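老秋把车开进院子的时候，里程表正好跳到二百八十九。他说的是归零以后的数，总里程早就没人信了，仪表是后换的。

车是一辆伊维亚，四门轿车，米灰色，车龄十九年。他在德鲁斯利的二手车场里把它买下来，卖车的姓宋，大家都叫他老宋。老宋的场子只卖三十几辆车，有一半打不着火。这辆打得着，只是怠速不稳，等红灯时方向盘会抖。

老秋全名秋南吉，在杰尔盖特的零件仓库做了大半辈子。他买这车是给女儿的。女儿九月要去外地上班，坐公交得换三趟，她没说想要车，他也没问。

他先换了火花塞和空气滤芯，怠速还是抖。又拆下节气门洗了一遍，装回去，好了两天，第三天早上又抖起来。他打电话给老宋，老宋说发动机垫老了，这款车都这样，前面那只先坏。
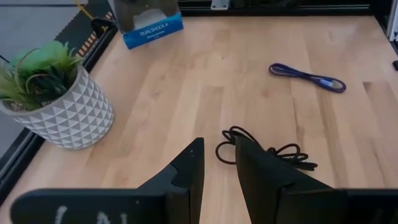

发动机垫要从杰尔盖特调货，他自己就在那里上班，填单子却得跟外人一样排队。等货的那几天，他晚上坐在厨房里看维修手册，手册是上一任车主留下的，页边写着扭矩数值，有几个跟印的对不上。厨房的桌子是浅色木头的，一条一条拼起来，木纹里夹着几道深色的细痕。他把手册摊在上面，用铅笔把对不上的数圈出来，圈完了又不敢定，第二天带到仓库去问。仓库里的人说，按印的来。

女儿下班回来，看见他在圈数字，问车什么时候能开。

“现在也能开。”他说。

“那你在修什么？”

“抖。”

她洗了手，坐下来吃饭，没再问。吃到一半她说，单位旁边停车一个月三十九块，她打听过了。老秋点点头，把汤往她那边推了推。

货到的那天下雨。他把车开进邻居的棚子，用千斤顶托住油底壳，中间垫了块木板。旧垫子拆下来，橡胶已经裂开，用手一掰就分成两半。新垫子装上去，螺栓孔差一点，他把千斤顶放低一些，又升高一些，来回弄了半个钟头，螺栓才旋进去。 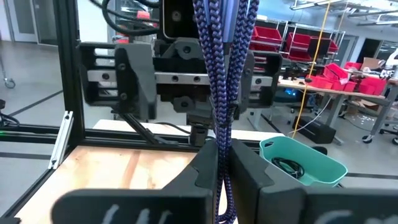 他按印的数值上紧，收了工具，打着火。方向盘不抖了。他挂上前进挡，踩着刹车等了一会儿，还是不抖。空调打开，转速掉下去，又自己回来。他坐在车里听了一阵雨声，才熄火。

晚饭后他叫女儿下楼试车。她拿驾照四年，真正开过的次数不多，坐进去先调座椅，再调后视镜，调了很久。他坐在副驾驶上，系好安全带，手放在膝盖上。

“灯在左边。”他说。

“我知道。”

她开出院子，沿河边那条路往东走。雨已经小了，雨刷用最慢的一挡还嫌快，刮在玻璃上吱吱响。老秋记下来，雨刷片要换。过桥时有辆货车超过去，溅了他们一挡风玻璃水，她踩了一脚刹车，踩得有点重，两个人都往前倾了一下。

“刹车挺灵的。”她说。

“前面的片子是新的。”

到了加油站，她停下来，说想加满。老秋说半箱就够，满箱太沉。她还是加满了，自己付的钱。回来时油箱盖没拧到底，他下去又拧了一下，听见咔嗒响了，才上车。

“老宋卖给你多少钱？”她问。

他说了个数。她想了想，说还行。

再往前是环路的入口。她打了转向灯，看了一眼镜子，又看了一眼，并进去了。车速上到九十，车身很稳，只有右后门那里有一点风声，大概是密封条的问题。老秋侧过头听，没出声。

“九月之前，”女儿说，“我想再练几次。”

“周末吧。”

“平时晚上也行。”

他说行。下一个出口她没有下，继续往前开。老秋看了看油表，指针还在满格的地方。

到家已经过了十点。她把车倒进院子，倒了两把，第二把停正了。老秋绕到右后门，打开，关上，用手指沿着密封条摸了一圈，在靠上的拐角处摸到一小段塌下去的地方。他从口袋里掏出铅笔，没带纸，就写在加油的小票背面：雨刷片，右后密封条。

女儿在楼梯口等他，手里拿着钥匙。他把小票折好放进口袋，跟着上楼了。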